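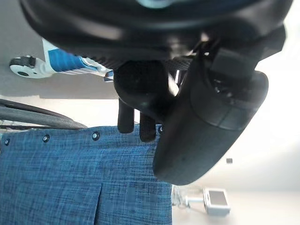

가까이에서 본 검은색 그리퍼

로티츠에 산 지 벌써 꽤 됐는데 국경 얘기를 블로그에 쓰는 건 처음인 것 같아요. 워낙 재미없는 주제라고 생각했거든요. 근데 요즘 동네 사람들이 만나기만 하면 그 얘기예요. 로티츠랑 강 건너 스툴레오 사이에 통근자용 국경 통행증을 새로 만든다는 협정이요!

모르시는 분들을 위해 좀 풀어볼게요. 로티츠는 강 이쪽이고 스툴레오는 강 저쪽이고, 나라가 다릅니다. 다리는 하나. 걸어서 건너면 금방인데 (날씨 좋은 날엔 진짜 산책 코스예요) 문제는 검문소 줄이에요. 아침에 출근 시간 걸리면 다리 위에 서서 강물만 하염없이 쳐다보게 됩니다. 저는 스툴레오 쪽 번역 사무실에 일주일에 며칠만 나가니까 그나마 나은데, 매일 건너는 사람들은 이골이 났죠.

그래서 이번에 양쪽 외무부 사람들이 프릴레크에서 만나서 합의문에 서명을 했대요. 라디오로 들었는데 처음엔 또 그 얘기구나 하고 그냥 설거지를 계속했어요. 재작년에도 똑같은 얘기가 나왔다가 선거 끝나고 흐지부지됐으니까요. 그런데 이번엔 시행 시기가 1월이라고 딱 나오는 거예요. 고무장갑 낀 채로 볼륨 올렸습니다 ㅋㅋ

내용은 이래요. 국경에서 8킬로미터 안에 주소가 있는 사람은 통행증을 신청할 수 있고, 유효기간은 4년. 통행증이 있으면 전용 통로로 지나가고 짐 검사는 무작위로만 한답니다. 첫해에는 825장만 발급한다고 하고요. 여기서부터 다들 흥분하기 시작했어요. 매일 다리 건너는 사람이 그것보다 훨씬 많은데 누구한테 먼저 주느냐, 이게 합의문에 없거든요. "양측이 추후 협의한다"라고만 되어 있어요. 외교 문서에서 제일 얄미운 문장 아닌가요?

사무실 동료 데클런 록우드는 선착순일 거라고 장담하더라고요. 신청 첫날 새벽부터 시청 앞에 의자 갖다 놓고 앉아 있을 거래요. 저는 고용 증명서 내는 사람한테 먼저 갈 것 같은데, 그러면 저처럼 프리랜서 비슷하게 일하는 사람은 또 서류가 애매해져요. 세무서 서류를 내라고 할지, 사무실에서 확인서를 써주면 되는지. 창구에 물어봤더니 아직 지침이 안 내려왔다는 대답만 들었습니다. 친절하긴 하셨어요. 사탕도 주셨고.

아랫집 베릴 버킷 할머니는 완전히 다른 걱정을 하세요. 할머니 언니분이 스툴레오에 사시는데, 통행증은 "통근자" 대상이라 가족 방문은 해당이 안 된다는 거예요. 저도 설마 했는데 시청 게시판에 붙은 요약본을 읽어보니 진짜 그렇게 써 있더라고요. 일하러 가는 사람, 학교 다니는 사람까지만. 할머니가 계단에서 저를 붙잡고 한참 말씀하셨어요. 예전에는 신분증도 없이 다녔다고, 다리 가운데서 언니 만나서 잼이랑 달걀을 바꿔 먹었다고요. 그 시절 얘기는 들을 때마다 조금씩 달라지는데 (지난번엔 치즈였어요) 저는 그 얘기 듣는 게 참 좋아요.

반대하는 사람들도 물론 있어요. 시의원 데니스 펜로즈는 지역 신문에 글을 길게 썼는데, 요지는 통행증 때문에 사람들이 다 스툴레오 가서 장을 볼 거라는 거예요. 읽으면서 좀 찔렸어요. 저 이미 세제랑 커피는 거기서 사거든요. 그래도 그쪽 사람들도 우리 동네 빵집에 줄 서는 거 뻔히 아시면서! 토요 장터 때 들리는 말 절반은 강 건너 억양인데 그 얘기는 글에 한 줄도 없더라고요.

돈 얘기도 있어요. 검문소에 전용 통로를 만들려면 공사를 해야 하잖아요. 로티츠 시가 내는 몫이 600만이라는데, 기요 쪽 주차장 확장 예산이랑 같은 주머니에서 나온대요. 기요는 다리에서 한참 떨어진 언덕 동네라 거기 분들은 당연히 화가 났죠. 앨피 커쇼네 부부가 기요에 살아서 저녁 먹으러 갔다가 이 얘기로 디저트 나올 때까지 토론했습니다. 앨피는 통로는 찬성인데 돈은 중앙정부가 내야 한다는 쪽이고, 저는 그거 기다리다간 할머니 되겠다는 쪽이고요. 결론은 안 났고 사과 파이는 맛있었어요.

저는요, 솔직히 기대가 더 커요. 통행증 하나로 세상이 바뀌진 않겠지만 비 오는 아침에 다리 위에서 우산 들고 서 있는 시간이 줄어든다고 생각하면 벌써 마음이 가볍달까. 근데 합의문에 구멍이 많은 것도 맞아요. 통행증을 잃어버리면 어디에 신고하는지, 이사 가면 반납인지, 자전거는 전용 통로로 끌고 가도 되는지 (이거 저한테 엄청 중요해요) 아무것도 안 적혀 있어요. 키어런 멜러라고 늘 같은 시간에 건너면서 친해진 분이 계신데, 그분은 자전거 문제로 양쪽 외무부에 각각 편지를 보냈대요. 한쪽에서만 답장이 왔고 내용은 "소중한 의견 감사합니다"였답니다.

주민 설명회가 곧 시청 강당에서 열린다고 해서 저도 가보려고요. 저녁 7시라는데 사무실에서 바로 오면 검문소 줄 때문에 늦을 것 같아요. 국경 줄 줄이는 설명회에 국경 줄 때문에 지각이라니 ㅠㅠ 그날은 일찍 나와야겠어요. 베릴 할머니가 가족 방문 건을 꼭 물어봐 달라고 쪽지까지 써주셨는데 글씨가 너무 흘림체라 절반은 못 읽겠어요. 내일 내려가서 다시 여쭤보려고요.

혹시 다른 국경 도시에 사시는 분 계시면 댓글로 좀 알려주세요. 거기도 이런 통행증 있나요? 프리랜서는 무슨 서류 내셨어요? 자전거 되나요?? 설명회 다녀와서 들은 거 정리해서 또 올릴게요.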